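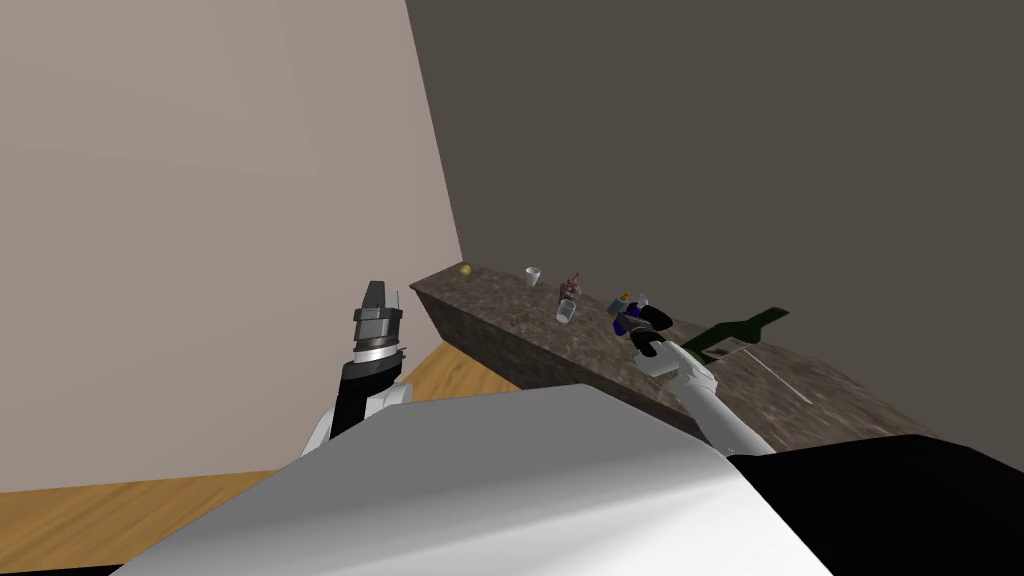 Workshop & Making

3 min read

Before Tia Furnival lets her two-armed robot near a real kitchen, it has to behave in a simulated one. She and Ashley Dawber have been building it since March in the shared workshop at Salameh, and most evenings you'll find them bent over the screen — tea going cold, another granite-look counter to clear.

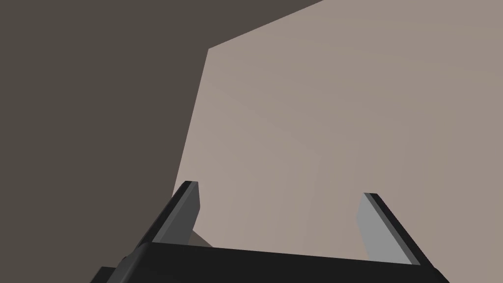
Fingers first

Ashley drew the gripper himself, and he'll happily talk you through all five versions of it, with the fondness other people keep for old dogs.
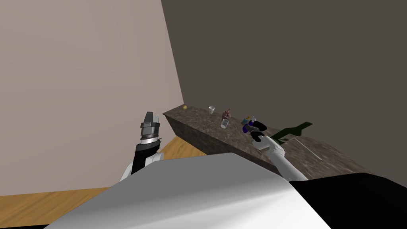

The practice counter, with the green bottle on its side.

Tia prefers tall, awkward things to reach for, and she'd sooner spend 2 hours nudging one wrist angle than move along to something easier. 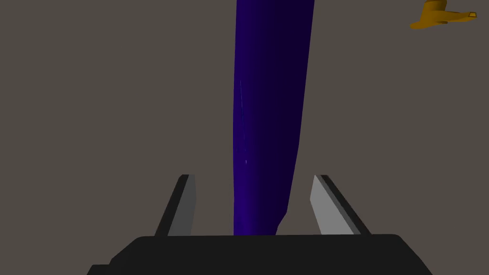

Open fingers on either side of a purple object.

The metal parts come next, once the bench is free.

Recent stories
A loom for the Cuvano attic
Restoring an 1821 lathe
Tonau's tool library grows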